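Come drive a robot with us this spring! (Beginners very welcome)

Hi! I'm Rajkumari Katiyar, I run the Strazds robotics club out of the old print room at the Solent building, and I'm looking for people to join our spring build team. We start in March and go for 10 weeks, two evenings a week, 6:30 until whenever Pejman wants to lock up.

A little about us first. Strazds is a student club, mostly undergrads plus a few stubborn people who graduated and kept coming back (hi, Triin). Last year we did line followers and a very loud sumo league. This year we're doing everything in simulation, which means no soldering, no waiting three weeks for a motor, and no fighting over the one good screwdriver. Our simulated robot has two arms, and the job we've given ourselves is household and yard chores: pick it up, put it somewhere sensible, don't knock over the plants.

We're entering the Ovmont Student Challenge with it, and I need 4 more people.

What you'd be doing:

Driving the arms yourself. We record people doing each chore by hand and use those recordings to train the robot. I want 339 good runs before the deadline and we are nowhere near that, so yes, you'll get plenty of time at the controls! It feels clumsy for the first hour or so and then something clicks and you won't want to give up your seat.

Building scenes. Ülle Liepiņa has been doing nearly all of our houses and gardens on her own and would love some company. If you've ever messed around with 3D modeling or level design, please talk to her.

Watching runs back and labeling them. It's slow work, I won't pretend otherwise, but you learn so much about where a grasp goes wrong, and we put music on.

Some Python, if you want it. Piret Vītola looks after the training code and will pair with anybody who asks. If you don't code at all that's fine, there's lots to do.

The chore we're on right now is the egg hunt, my favorite so far. Eggs on the lawn, one basket, two arms. Eggs are a pain for a two-finger gripper (they're round, they roll, squeeze a bit off center and away they go), so if you like a fussy problem this is the one for you. 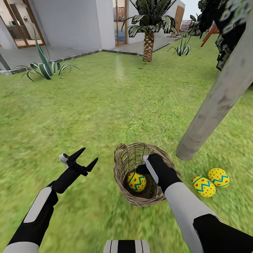
Egg hunt task, seen from the robot: right gripper in the basket, two eggs still on the grass.

What I need from you: turn up to most sessions, tell me when you can't, and be kind to people who are learning. You don't need a fast laptop, we have machines. You don't need to be an engineering student either. One of our best drivers studies cello.

It's unpaid, sorry, but there's no club fee for the build team and I bring food on the late nights.

To apply, send me around 100 words on why you'd like to join and which of the jobs above sounds fun. No resume please! Leave it at the Solent front desk with my name on it, or drop by the print room any club evening after 6:30 and try the controls before you decide. I'll get back to everyone before the end of February.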